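Winter soup season is open!

19th December

I've been waiting for this since the first cold morning. The big pot is down from the top shelf, the windows are steamed up, and I have beans soaking in every bowl I own.

The recipe that started it all came from Vilmos Hajdu, my old neighbor in Broditz, who wrote it out for me on the back of an electric bill. It's a smoked bean soup (he calls it the Michalík soup, after the family who taught it to him) and it takes two days if you do it right. Day one is for the beans and the ham bone. Day two is for carrots, parsnip, a big spoon of paprika and a lot of tasting! I used to rush it and I was wrong. The overnight rest in the fridge makes the broth thick and deep and so much better.
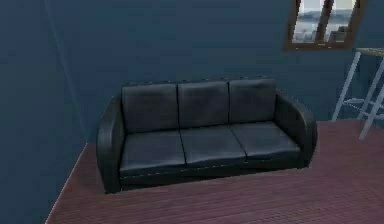
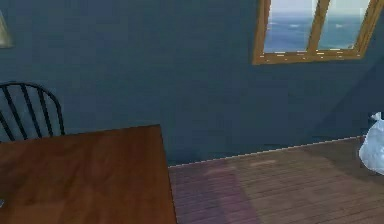
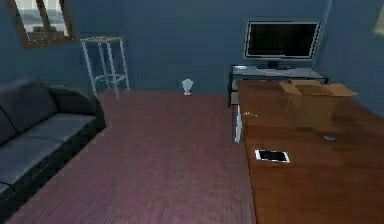

A dark sofa, blue walls and a window on the sea.

The paprika matters more than I ever guessed. Stir it in with the pot off the heat – it burns in seconds and goes bitter, and then you have to start the onions over. I've done that twice this year, once with guests already at the door. Vilmos likes his hot, I like mine sweet, and we've been arguing about it by mail for 15 years.

Oh, and the little dumplings! Just flour, an egg and a pinch of salt, pinched off with your fingers straight into the simmering soup. They need about 2 minutes. My kids will fish out every one and leave the beans, so I make double.

In January I want to try his sour cabbage version, with dried mushrooms and a bit of plum. If you have a family recipe for that one, please send it over – I'll cook it the same week.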